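An afternoon at the Womimon open lab in Asley

I'd been meaning to get over to Asley for one of these since last year, and in May I finally did. Womimon opens up its lab for an afternoon, you sign a sheet, you get a sticker, and then you mostly wander. Parking was easy, the coffee was not good, and I stayed until they started turning lights off.

The planner talk

I came for the software, so I went straight to the Gredton session. Gredton is their motion planner, and the part I liked was how dull they've made it! It gets a goal pose, tries a straight move first, and only starts sampling when that fails. They give it 200 milliseconds, and if there's no path by then it goes back up and asks for a different grasp. I asked why they didn't just let it think longer, and the answer was that in their logs a second grasp pays off way more often than a longer search. I've been doing the opposite at home for months (oops).

They also showed the replay tool, which I'd happily steal. You scrub through a run and the planner's idea of the world moves along with the joint commands, so you can see the exact tick where the two stopped agreeing. It keeps the last 60 runs and throws the rest out.

Su, the perception side

Su is what turns camera input into a list of things and where they sit. It refreshes the table map between moves and holds it still during one, which got a long argument going in the back row. Bowls are apparently a pain: the planner needs the inside treated as free space and the rim as something solid, so Su fits a shell instead of a filled lump. Small stuff lying close to a bowl matters too, as the last link comes down at a slant and needs room next to the rim.

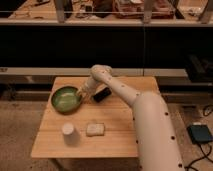 Getting there and other notes

Take the side entrance, the front one is locked. The talks are capped at 40 people and there are only 2 of them, so go early. Bring a sweater, and ask for the replay tool handout at the desk, they don't put it out.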